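Getitley Retail Training List
Subject: Re: Fruit display standard, training shop
From: Alvar Solheim
To: all subscribers

Dear colleagues,

I write in reply to Zoia Shevchuk's message concerning the produce display in the training shop. Her message is reproduced in part for those who joined the list after it was sent.

> Zoia Shevchuk wrote:
> Members will recall that the display standard was last revised in June.
> Instructors have since asked whether loose fruit on the lower tier is to
> be sorted by kind or may be mixed, and whether shopping baskets may be
> used for restocking. I should be grateful for a ruling before the next
> intake.
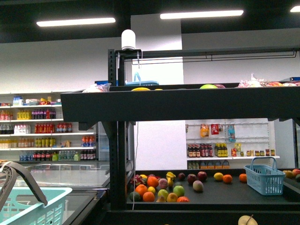
The standard permits either arrangement, provided that one is chosen and kept for the whole session. Sorted displays are easier to price and to rotate. Mixed displays give trainees more practice in recognizing varieties, and the present lower tier, with a dragon fruit and a kiwi sharing the left portion with oranges, falls plainly within the second category. Bagged produce should remain on the upper tier, as it does now.

On the matter of baskets, the Lamier guide is silent. Our practice has been to allow them for fruit that does not bruise readily, filled to no more than half their depth. 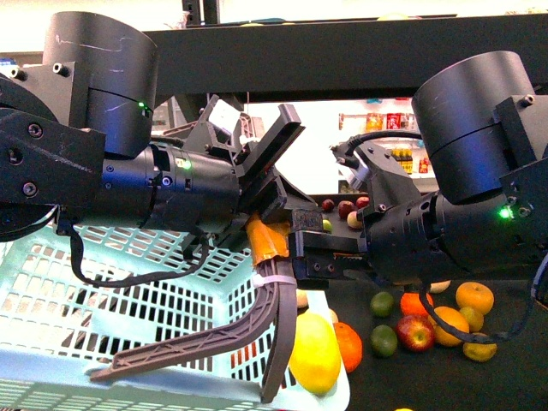

Light blue basket and loose fruit, training shop.

Éabha Costello has asked that peaches and ripe pears be moved by hand in every case. I support this request and propose that it be written into the standard. Citrus may continue to travel by basket. Baskets are to be checked for stems and leaf matter at the end of each session and rinsed on Sunday.
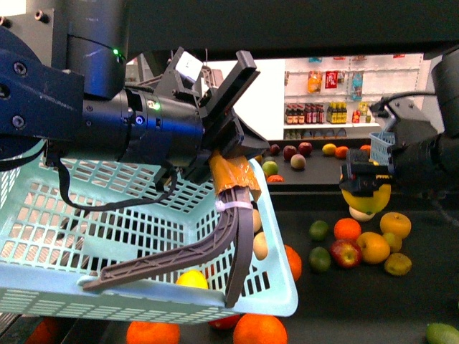 Getitley Training Centre | Department of Produce and Grocery Studies

Instructors are further reminded that one basket should carry one kind of fruit wherever practicable. A lemon placed in with softer items tends to be overlooked when the basket is emptied, and it then returns to the wrong section. Fruit set down beside a basket should be shelved before the basket is lifted away.

Comments on the above should reach Oliwia Witkowska within 12 days. Replies may be sent to the list or to her directly.
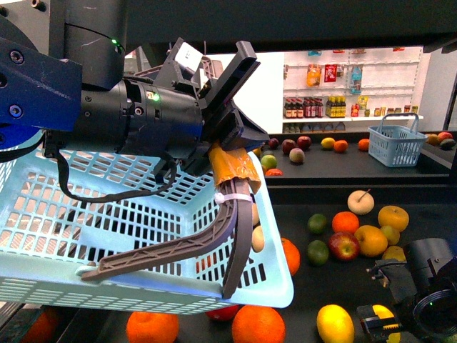 Other business

Labels. The new Setel shelf labels have arrived. Wálter Taipe will distribute them to instructors, 4 sheets to each section. Colour coding is unchanged.

Storage. Spare baskets should be nested and returned to the Ó Flaithearta room at the close of the day.

Yours sincerely,

Alvar Solheim
Display Standards Coordinator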